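This site uses cookies. Accept | Settings

Clellis Shape Board, Green

A flat square with four holes in it: square, cross, circle, octagon. The octagon is there to humble anyone who got cocky with the circle. Edges are crisp, instructions nonexistent — you'll cope.

Also made in orange, for households that find green too restful.

Ships in 3 days from Ternholm.

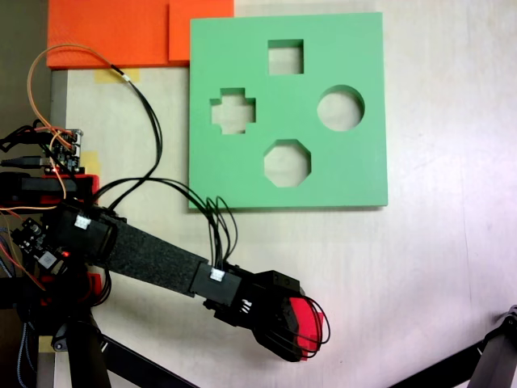
Clellis board in mint green, shapes not shown.

Print | E-mail this page | 33 shares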